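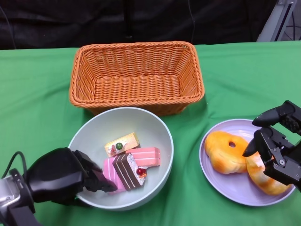
A coalition is an agreement between two or more parties to govern together when no party has won enough seats to govern alone. Most students meet the word first in the news, in the days after an election, when party leaders go in and out of buildings and say very little to the reporters. The work that is done inside these buildings is mainly a work of division. There is a limited number of offices, and each partner wants the ones that its voters care for. Take the white bowl with four toy cake slices in it, and the woven basket standing empty behind it. If two parties must move the slices to their own plates, we can ask how many each will receive, but we must also ask which ones, and who chooses first. The yellow sponge may be worth little to one party and very much to the other. A good part of this chapter is about these three questions.

Chapter 8
Governing Together: Coalitions in Local and National Politics

What you will study in this chapter

8.1 Why coalitions are formed
8.2 The order of the talks
8.3 Offices and policies
8.4 The written agreement
8.5 How coalitions end

Before you read

Think of an occasion when you had to agree with another person on a plan, and neither of you could carry it out alone. Write down what you gave up and what you kept. Keep this note, we will return to it in section 8.3.

Words you will need

Majority: more than half of the seats in a council or parliament.
Minority government: a government whose parties hold fewer than half of the seats, and which must look for support from outside each time there is a vote.
Portfolio: the area of work that is given to one minister or one council member, for example schools or roads.
Junior partner: the smaller party in a coalition.
Confidence vote: a vote in which the members say whether the government may continue.

8.1 Why coalitions are formed

In the previous chapter we saw that the voting system has a strong influence on the number of parties. Where seats are given out in proportion to votes, small parties survive, and it becomes rare that one party has the majority. The parties then have a choice. They can try to form a minority government, they can ask for a new election, or they can look for partners.

New elections are not popular. Voters who have just voted don't like to be told that they must do it again, and they often punish the party which they hold responsible. A minority government is possible and in some countries it is even usual, but it lives with uncertainty. Every budget must be negotiated from the beginning. For these reasons the search for a partner usually comes first.

We will follow one case through the whole chapter. The town of Lumbao held its council election in October 2000. The largest party, which was called the Harbor List, had governed alone for a long time and expected to do so again. When the votes were counted it was 2 seats short of a majority. One of the lost seats was decided in the ward of Besach, where the Harbor candidate was behind by 207 votes. The morning after the count, the leader of the Harbor List told the local radio that he would "speak with everybody." In fact he spoke with only two parties, and the order in which he spoke with them had consequences.

8.2 The order of the talks

It is common to think that the largest party has the strongest position in the talks. Often this is true, but it isn't a rule. What matters is how many other ways there are to reach a majority without you. A large party which can be replaced is weaker than a small party which can't.
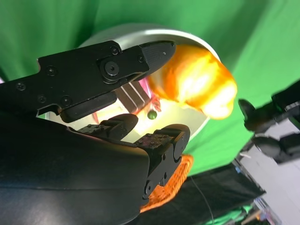
In Lumbao the second party was the Citizens' Union, and the third was a small group of former members of the Harbor List who had left it after a quarrel over the fish market. Either of them could give the Harbor List its majority. The Union and the small group couldn't reach a majority together. On paper, then, the Harbor List was in the best place, for it could play one partner against the other.

The leader called the small group first. He believed that people who had once been in his own party would ask for less. They asked for more. They remembered the quarrel very well, and they wanted the market portfolio together with a public statement that the earlier decision had been wrong. The talks lasted until late in the night and ended without result. When the leader then turned to the Union, the whole town already knew that the first talks had failed. The Union could read its own price in the newspaper.

Political scientists describe this as a change in the outside option, meaning what a party will have if it walks away from the table. Before the first talks, the Harbor List had a good outside option. Afterwards it had a poor one, although not a single seat had changed hands. You should remember this point, for it will appear again when we discuss the national coalition in Hakthorpe.

8.3 Offices and policies

What do parties want from a coalition? There are two classic answers. The first says that parties want offices: posts, salaries, influence over appointments. The second says that they want policies, for example lower fares or a new hospital. In real life they want both, and they also want to look well at the next election, which can be in conflict with the other two.

If parties wanted only offices, they would always choose the smallest majority possible. Each additional partner would be one more guest at the table, and the shares would become smaller. If they wanted only policies, they would choose the partner whose program is nearest to their own, even when the coalition becomes larger than it needs to be.

The Lumbao case shows how the two mix. The Citizens' Union received fewer portfolios than its number of seats would suggest. Its members were angry about this, and one of them left the meeting. But the Union received the two portfolios it had spoken about during the campaign, housing and the ferry service to Besach, and it received them with a budget. The Harbor List kept finance, roads, the market and the post of council chair. If you only count, the Union made a bad agreement. If you ask its voters in Besach, who had waited for years for an evening ferry, you get a different answer.
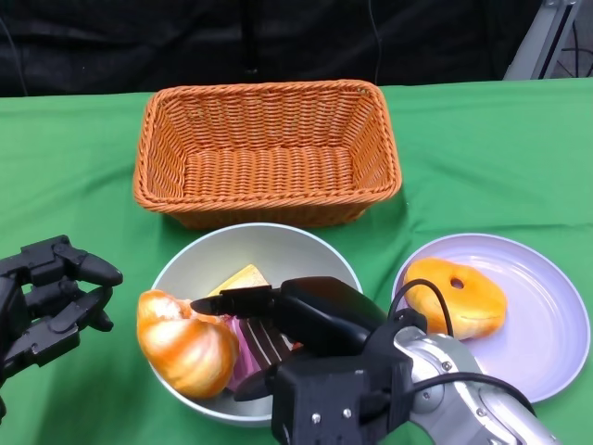 This page was last changed in September 2021.

Now take out the note that you wrote before reading. Was the thing you gave up something that you wanted, or something that only the other person believed you wanted? Negotiators sometimes hold on loudly to a demand which has small value for them, with the purpose of giving it away later at a high price. The Harbor List did this with the post of deputy chair. It was defended during a whole afternoon and then given to the Union as a great favor.

8.4 The written agreement

Most coalitions write down what they have agreed. Some agreements fill a single page and some are as long as a book. A short one leaves more freedom, and it also leaves more to argue about afterwards. A long one takes time to write, and it can't foresee a flood or a closed factory.

The agreement in Lumbao was written by Jericho Tiongson, at that time the secretary of the council. He belonged to no party, and both sides trusted him with the text. In a later interview he explained his method:

"I asked each side to tell me what the other side had promised. Where the two stories were the same, I wrote it down. Where they were different, I sent them back into the room."

Read the quotation again and notice what it doesn't contain. He never asked the parties what they themselves had promised. In the exercises you will be asked to explain why this question might give a less reliable answer.

An agreement of this kind is normally not a contract that a court can enforce. It is kept in force by reputation. A party which breaks its word will find it harder to find partners the next time, and in a small town the next time comes soon.

8.5 How coalitions end

Some coalitions last until the next election and the partners shake hands. Others end early. The usual causes are a scandal in one party, a change of leader, a subject which the agreement didn't mention, or simply good opinion polls, which make one partner believe that it can do better alone.

The Lumbao coalition met its difficult subject in the second year, when the Baltik shipyard asked for permission to build on land next to the ferry landing. The agreement had a part about ferries and a part about employment, and both parties could find in it a sentence that supported them. We will look at the two sentences side by side at the end of the chapter, together with the minutes of the council meeting at which the permission was discussed. Before that, we need to understand in more detail how the first talks are organized and who is allowed to take part in them. This is the subject of the section that begins on the next page.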